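# About Clorau

Welcome, and thank you for clicking through to this page, which we know is usually the last one anybody visits on a website. We are Clorau, a small company in the town of Enus, and we sell dry-erase boards of the sort that stand up by themselves on a table. We also sell the little feet that hold them up, the markers to write on them and the cloths to wipe them clean, and if you have an old board that has gone gray and sad we can often tell you how to bring it back.

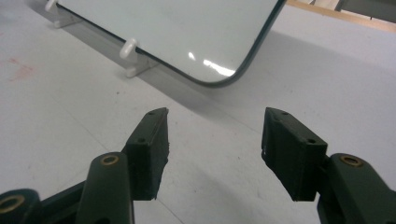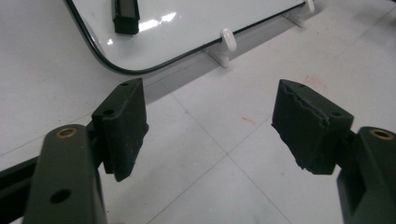
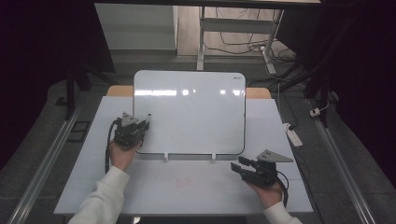 We started out with wall boards, the big heavy ones, and we carried an awful lot of them up an awful lot of stairs. Wall boards are wonderful if you have a wall. Many of our early customers didn't, or they had one with a radiator on it, or a landlord who felt strongly about screws. A piano teacher asked us one spring whether we could cut a board down so that it would sit on top of her bookcase and she could write the week's practice on it. We did, and it kept sliding off. So we went looking for something to hold it, and that search (which took longer than we like to admit, most of a winter) is really the beginning of the company as it is now.

## The board

Our main board is called the Vidal. It is white and glossy, with rounded corners and a thin dark rim, and it stands on a pair of small white feet that grip the bottom edge. You can write on it, prop it up at the far side of the table, and everyone sitting down can read it without turning their chairs around. When you've finished with it you slip the feet off and slide the board in behind the toaster or between two cookbooks, wherever you keep things like that in your house.

People ask us why we stay with a glossy surface when there are matte ones to be had. Matte boards are kinder under ceiling lights, and we won't pretend a glossy one doesn't catch the glare, because it does. If you put a shiny board straight under a bright light you will get a white streak across it. But glossy wipes clean so much better, and a board that doesn't wipe clean stops being used by the end of the month. Tip it a little forward or move it a foot to one side and the streak will usually go somewhere you can live with. We tell every customer this before they buy, and only a few have gone away.

The rounded corners were an easier decision. We had square ones for a while. Anyone who has carried a square-cornered board through a doorway while also carrying a cup of coffee will understand why we changed, and so will their shins.

## The feet

We could talk about the feet all day and on slow days we do. They're such a small thing! The first ones we tried were lovely to look at and scratched every table they touched. The next lot were too narrow, so that the board stood up beautifully until somebody wrote on it, and then leaned back as if it had been asked an awkward question. The ones we sell now are broad enough to take a normal amount of pressing and scribbling, and you get 2 in the box with every board.

Set them in a little way from each corner. If you put them right at the ends, the middle of a longer board can feel springy under the marker, and if you put them too close together it will rock. Push the board down until it sits all the way in. If a foot goes missing (they go under sofas, mostly, and into the bottoms of toy boxes) write to us and we'll send you another one in a plain envelope for the price of the stamp.

## What people do with them

We never get tired of hearing about this, so please keep telling us. We supply boards to reading groups, a bakery that writes its bread list on one each morning, a physical therapy office, several home-schooling families and a chess club that uses theirs to keep track of who is playing whom. A good many go into kitchens, where they hold the dinner plan for a few days and then become a place for drawing cats. A workshop across the river keeps one on every bench, and a choir in the next town over props one up on the piano lid with the order of the songs on it, which we're told has saved at least one Christmas concert.

Schools are our biggest customers now. A class set is 30 boards with feet, packed in crates a grown-up can lift, and we deliver those ourselves if you're close enough to Enus that we can be home for supper. Teachers like them for group work, where four children can lean over one table and all get a marker on the thing at once. It does get on the table too. Marker on a white tabletop is the single most common subject of the messages we receive, and red and pink are the worst of the lot.

So, for anyone who came to this page for that reason: try a dry cloth first, then go over the mark with a fresh black dry-erase marker and wipe it off while it's wet. The new ink loosens the old. If there's still a pinkish shadow left, a little rubbing alcohol on a cotton pad will generally shift it, but test a corner first, and please keep it well away from varnish.

## Markers and cloths

Our markers are sold under the name Gredico. We don't make them ourselves. They are made for us by a family firm that was doing it long before we came along, and we send back notes every year about caps that are too tight or a green that looks too much like the blue, and every year they are very patient with us. They come in black, blue, green, red and a purple that we only meant to stock for one season. The purple outsold the green, so it stayed.

Store them lying down. Standing them in a mug looks nicer, we agree, but the ink settles and you'll be shaking them and grumbling by April.

The cloths are plain cotton, hemmed on our own sewing machine in the back, and they go through the wash with your dish towels. Skip the fabric softener, as it leaves a film on the board that makes the ink bead up.

## Where we are

Our shop and our storeroom are in the same building, with a door between the two that never quite shuts. It used to be a shoe store and still has the long low bench along one side, where you're welcome to sit down with a board on your knees and try the markers. We have 3,000 square feet altogether, most of it shelving, and one large table by the window where we check every board before it goes out. We stand it up, write on it, wipe it, look along the surface for dents, and pack it. Any board with a scratch goes onto the seconds shelf by the door, at half price, and there is nothing wrong with those for a kitchen or a garage.

Last year we sent out 392 replacement feet, so you can see we weren't joking about the sofas.

We are open from nine in the morning until half past four, with a pause in the middle of the day when we eat lunch together and the phone goes to the machine. Leave a message and we'll call you back the same afternoon. If you are coming from a distance and can't get to us before closing, let us know and one of us will gladly stay on.

## Sending a board back

If your board arrives bent, chipped or simply bigger than you'd pictured, send it back to us in the box it came in. Put the feet in a bag and tape the bag to the back of the board, never to the front, please, as the tape leaves a mark we can't always get off. Returns go to the shop address and not to the school deliveries desk, which is a different door.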